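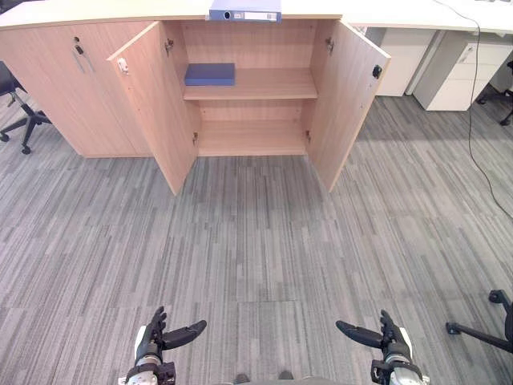
Rurnulley Mekik Heating Controller: Installation and User Guide
Page 83

6. Setting up the zones

This section applies to controllers with the October software (released 2021-10-06). On older software the Zones menu is found under Service, and steps 6.2.4 and 6.2.5 do not appear.

6.1 Before you start

The wiring centre must be fitted and tested as described in section 4. All room thermostats must be in their final positions, with batteries in place. Have the zone plan to hand. If no plan was left on site, draw one up first, showing which manifold port feeds which room.

CAUTION: Do not open the wiring centre cover while the supply is on. The zone terminals are at mains voltage even when all zones are idle.

CAUTION: New screed must be fully cured before heat is applied. Follow the screed maker's drying times. The Mekik does not measure moisture.

6.2 Adding a zone

1. Press and hold Menu until the padlock symbol goes out.
2. Turn the dial to Zones and press it once.
3. Select Add. The controller offers the lowest free zone number. A single Mekik takes up to nine zones.
4. Select the floor type: Tile, Timber or Other.
5. Set the floor limit. The factory setting is 28 °C for Tile. For Timber, enter the figure given by the flooring supplier.
6. At the thermostat, press and hold the minus key until the display flashes.
7. Wait for the zone number to show on both displays. Pairing times out after 11 minutes.
8. Press the dial to save.

Repeat for each zone. Zones may be added in any order, but the zone number must match the number of the terminal pair in the wiring centre.

NOTE: If a thermostat has been used with another controller, clear it first (section 9). A thermostat that has not been cleared will flash but will not pair.

NOTE: Where one room is fed by two manifold ports, wire both actuators to the same terminal pair. Do not add a second zone.

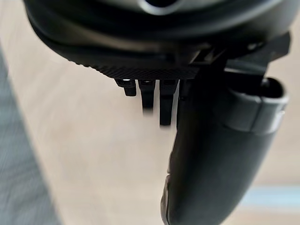 Can two rooms share one thermostat?

They can, if both circuits are wired to the same terminal pair and the rooms have similar heat loss. The room without the thermostat will follow the other and cannot be timed separately.

6.3 Checking the zones

1. Set every thermostat to its lowest setting and allow the actuators to close.
2. Raise the first thermostat to its highest setting.
3. Go to the manifold and confirm that the correct actuator opens. The indicator on the actuator head rises as it does so. This takes several minutes.
4. Confirm that the pump and boiler signals come on once the actuator is open.
5. Return the thermostat to its lowest setting and move on to the next.

If the wrong actuator opens, switch off the supply and swap the wires at the terminals. Renumbering the zone in the menu does not correct the fault and will leave the plan out of step with the wiring.

Error codes shown during this check:

E2: no signal from thermostat. Check batteries and distance.
E5: floor sensor open circuit. Check the sensor plug.
E7: floor sensor short circuit. Replace the sensor.

6.4 Balancing

Open all flow meters fully, then reduce the shortest circuits until the readings match the zone plan. Replace the locking rings. Allow one full day of running before making further changes.

Systems fitted with a Drurnuveck blending valve must have the valve set before balancing. See the sheet supplied with the valve. 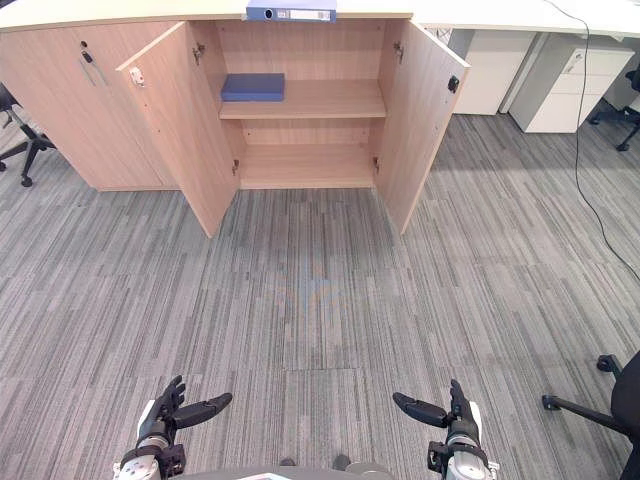 An installer who fitted the Mekik in July wrote to us that the locking rings are easily mislaid during this step, and that the flow figures should be noted before the rings go back on, as the scale is hard to read afterwards. Space for the figures has been added to the commissioning record in Appendix B.

6.5 Tatlı mode

Tatlı mode limits how quickly the flow temperature may rise. It is off by default. Switch it on for timber floors and for any floor that has stood unheated over the summer.

1. Go to Zones, select the zone, then select Comfort.
2. Turn the dial to Tatlı and press.
3. Choose Slow or Medium.

The setting applies from the next heating period. It has no effect on frost protection.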